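Bubbled mugs and fill levels

Sunday, June 19, 2022

I replaced my plain tea mug with a dark blue-gray one from Pranier. The outside has raised bumps all over, and the handle is a thin loop. Filled to the brim with water it takes 170 ml on my kitchen scale.
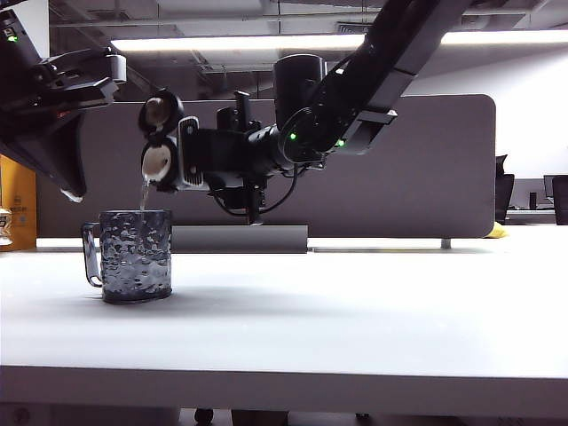
My usual tea needs 5 minutes and a level I can repeat. The bumps make it hard to judge that level from the side, so I weigh the water. For a quick glass of cold water I don't bother.

Next I'll measure heat loss against the old Demitz mug, with both lids off.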